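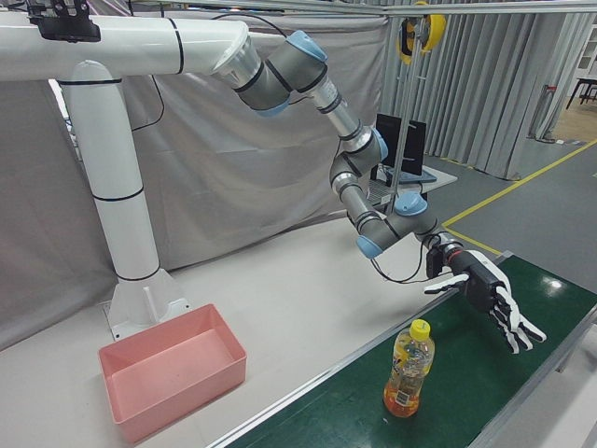
The Rurkelside Wool Blanket

I've been selling blankets for a while now, and this is the one I take home with me. The Rurkelside is a midweight wool throw, woven for us by the Keskinen mill, and it's the blanket I'd point you to if you only want to own one. It's big enough for two people on a couch (or one person and a very pushy dog), it's warm without feeling like a lead apron, and it gets softer every winter.

Wool weight is 14 ounces per yard. If that means nothing to you, picture something a bit heavier than a flannel shirt and a lot lighter than an army blanket. We tried a thicker one first and it was lovely to look at, but I kept kicking it off by 2 a.m.

Colors right now are Oat, Moss, Brick and a dark blue we call Gadholm. Gadholm sells out first every single year, and I still never order enough of it! Brick is my favorite – it looks a little loud on a screen and then settles right down once it's on a bed.

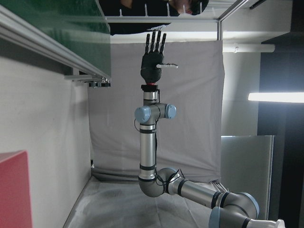
The edges are whipstitched in a matching yarn, with no fringe. I know some of you love fringe. I've vacuumed up too much of it in my life, and washing it is a pain, so the plain edge stays. If you really want fringe, the Lesus throw has it on both short ends and costs the same.

Does it itch? On bare skin, a little for the first few weeks. Most people stop noticing after one wash, but if wool collars bother you, put a cotton sheet between you and it or go for the Lesus, where the yarn is finer.

Washing is easier than you'd think. I do mine in the machine once a year, cold water, wool cycle, a small squirt of wool soap, and then I lay it flat over the porch rail with a towel underneath. Please don't put it in the dryer. I did that with one of the early samples and ended up with a very nice blanket for a cat. The rest of the year I just hang it outside on a breezy day and shake it hard.

Moths: keep it clean, keep it folded in the cotton bag it comes in, and you should be fine. Cedar blocks smell great and I use them too. 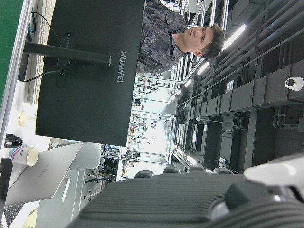
Can I use it as the main blanket on a queen bed? It will cover the top of the mattress but won't hang down the sides, so I'd use it as an extra layer over a quilt. For full coverage you'd want the bed size, which comes back in January.

Details

Item number: 914
Size: 54 x 72 inches
Fabric: 100% wool, twill weave
Edge: whipstitched, no fringe
Comes with: cotton storage bag and a 17-inch length of matching yarn for mending
Care: cold wool cycle, dry flat
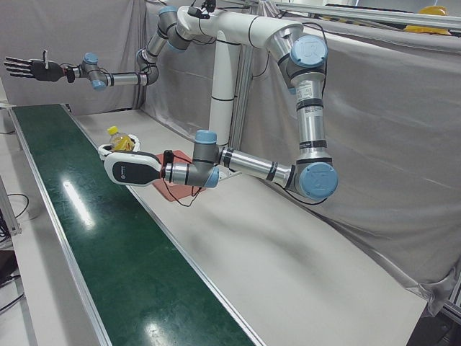 Shipping and returns

Orders placed before noon go out the same day. You have 40 days to send it back if it isn't right, and yes, you can sleep under it first – just don't wash it, and please brush off the dog hair. Exchanges for another color are free as long as I have that color on the shelf. If Gadholm is showing as sold out, add your email to the waiting list and I'll write when the next batch comes in from the mill.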